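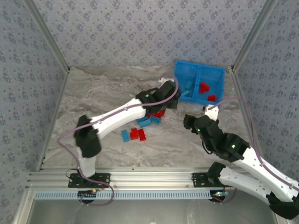

By the time Christos Manolakis inherited the flat above the dry cleaner's, his aunt had been dead three weeks and the parking permit had already been cancelled. The council was quick like that. Everything else took until May.

She had left him the flat, a set of fish knives and a letter from the residents' association, which was called Testis. It had been named by a retired Latin master on the second floor who wanted a word meaning witness, and who had been too grand to be told. It was on the brass plate. It was on the Christmas cards.

"You'll be joining, of course," said Mrs Sarantis from the first floor, who had let herself in.

"Do I have to?"

"No," she said, and wrote his name down.

The letter informed him that his aunt owed the association £633 towards the lift. The building had no lift. Christos pointed this out while standing on the stairs, which he felt strengthened his case.

"It's towards the lift," said Mrs Sarantis. "When there's enough, there'll be a lift."

"How much is enough?"

She gave him the look people give a child who has asked where the sea stops.

He went through his aunt's papers that evening with a tin of her shortbread, which was older than some of the papers. She had kept everything. There were receipts for shoes he remembered her wearing at his christening, or at least remembered from the photographs. There was a long correspondence with a firm called Mavow concerning a kettle. The early letters were stiff. Around the middle of the pile somebody at Mavow called Desmond took over, and after that the kettle hardly came up. Desmond had been to Whitby. Desmond's wife had not cared for it. In the last letter Desmond was retiring and hoped the kettle was giving good service, and his aunt had written across the top in pencil, "It never did."

Underneath all this was the lift file.

She had paid into it every quarter for years and then stopped, without explanation, the same winter the Latin master died. There was a photograph of him on the front steps in a hat. On the back she had put his surname and the price of the frame.

Christos made tea in a saucepan and thought about this for longer than he meant to.
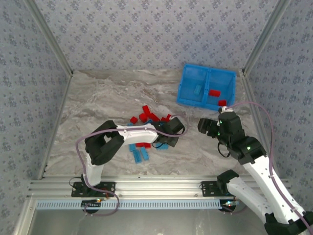

Red to the right, blue to the left.

He decided to fight. He had never fought a bill before, having always found it easier to pay and then complain to people who had nothing to do with it, but grief had made him bold, or possibly the shortbread had. He wrote a letter. He used the word "whereas". He took it downstairs and put it through Mrs Sarantis's door, and heard it picked up before it could have reached the mat.

The reply came under his own door before breakfast. The association had looked into the matter and regretted an error. The correct sum was £858.

"It's gone up," he said, in his dressing gown, on her landing.

"There was interest. I'd been leaving it off for your aunt's sake."

"She's still my aunt."

"Yes, but she can't be upset by it now, can she?" said Mrs Sarantis. "Come in, you're letting the stairs in."

Her flat was the same shape as his with everything facing the other way, so that he kept turning towards a window and meeting a wardrobe. She sat him at the table and gave him a small glass of something brown called Rukedico. The label had a goat on it. It tasted of cloves and floor.

"Did she ever say why she stopped paying?" he asked.

"She said her knees were fine."

"Were they?"

"Terrible. You'd hear her on the turn there, swearing in Greek." Mrs Sarantis topped up his glass, which he had been hoping to leave. "It was his lift, you see. He was the one wanted it. He'd got the drawings done and everything. Used to come up of an evening and unroll them on her carpet."

"Every evening?"

"He was very keen on the lift."

Christos looked at the goat.

"And he lived on the second floor," he said.

"He did."

"And she was on the third."

"It's only the one flight," said Mrs Sarantis. "But he said it was the principle."

The clock in the kitchen did something that was not quite striking. It was ten past nine in the morning and he'd had two glasses of Rukedico, and he found he was extremely fond of everyone in the building, including the dry cleaner, who had lost his trousers.

"Where are the drawings now?"

"Behind you. I papered over them. The back of that cupboard was shocking."

He asked if he might see, and she said not without taking out the hoover and the Christmas things, and he said he didn't mind. So they took out the hoover and the Christmas things, and a fondue set, and a box marked NOT THIS ONE. The wallpaper had lifted along the bottom. He got a fingernail under it and peeled back a strip as long as his arm, and there was the corner of a lift shaft in very fine blue ink, with a little figure inside it to show the scale. The figure was wearing a hat. Next to it was a second figure, shorter, carrying what looked like a shopping bag.

"Well, I never noticed that," said Mrs Sarantis, who plainly had.

They put everything back except the fondue set, which she wanted him to have.

He paid the £633. She would not hear of the interest and was rather sharp with him for bringing it up. At the next meeting he was elected secretary while out of the room looking for a chair, and his first duty was to write to a firm in Leeds about the cost of lifts. They wrote back very civilly. The man's name was Colin, and he asked how many floors, and whether it was still raining down there.

Christos told him it was, and put the kettle on, and waited.

14 comments
Share 37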